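How to Shade Simple Shapes with Colored Pencils

By Marion Haldane
Updated Feb 27, 2022

Most beginners press too hard and too early. Once the wax is packed into the paper you can't get much more on top of it, and erasing only smears it. The method below builds color in light layers and keeps the darks for last. I have taught it to adults at the Jilldale community room for several years and it works with cheap pencils too.

What you need

Colored pencils, any brand. A set of 20 is plenty.
Drawing paper with a little tooth. I use 70 lb. Printer paper is too slick.
A graphite pencil, HB.
A kneaded eraser.
A hand-held sharpener.
A scrap of the same paper for testing.

Step 1. Make a value strip

Draw a row of five boxes on the scrap. Leave the first one white. Fill the last one as dark as your pencil will go. Then fill the three in between so that the steps look even. Most people get the second and third boxes too close together, so squint at the strip when you finish and go over the third one if you need to.

Do one strip for each color you plan to use. Yellow will give you a very short range and you will need a second pencil to darken it. Ochre or a light brown is usually fine. Black makes it go green.

Step 2. Set up one light

Put your object near a window or a desk lamp and turn off the overhead light. With two lights you get two shadows, and that is hard to draw when you are starting out. Keep the lamp on the side opposite your drawing hand so your hand doesn't shade the paper.

Step 3. Draw the outline lightly

Use the HB pencil and barely touch the page. Roll the kneaded eraser over the lines until you can just see them. Graphite mixes with light colors and turns them gray, and you can't fix that later.

For an egg or a ball, mark where the brightest spot is with a tiny dot. For a box, mark which side faces the light. That is all the information you need for now.

Step 4. Lay down the first layer

Hold the pencil well back from the point and move it in small overlapping ovals. Cover everything except the brightest spot. The paper should still show through everywhere. If you see streaks, go over the area again in another direction with the same light pressure.

Step 5. Add the middle tones

Go over the parts that turn away from the light. On round shapes, let each layer stop a little short of the one before, so the edge fades. On flat-sided shapes, fill the whole side evenly and stop at the edge. Keep the point sharp. I sharpen more often during this step than in all the others put together.

Step 6. Darken with a second color

Pick a darker pencil from the same family, such as navy over medium blue or maroon over red. Use it only in the darkest areas, then go back over it with the first color to blend the two. Lionel Bouvier, who shares the class with me, uses purple for nearly every shadow and his look good, so try that as well.

Step 7. Put in the cast shadow

A cast shadow is darkest where it touches the object and gets paler as it moves away. Use gray with a little of the object's own color in it. Leave the outer edge soft - a hard line all the way around makes it look like a hole in the table.

Practice order

Start with an egg, then a box, then a mug. The mug handle is the hard part. Give each one 42 minutes the first time, and stop when the time is up even if you aren't done. Date the back and put it away so you can compare later.

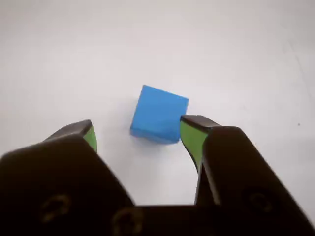
Boxes give people more trouble than eggs, mainly because they try to blend across the corners. Decide on one value for each side and stay with it. On a small blue cube set at an angle, the top can be the lighter blue and the narrow side just a shade darker, and that small difference is enough to make it look thick. If the corners are a bit rounded, soften them with one or two light strokes after the sides are filled. On a white tabletop the shadow may be very faint, so use one pass of light gray, check it from across the room, and add more only if it disappears.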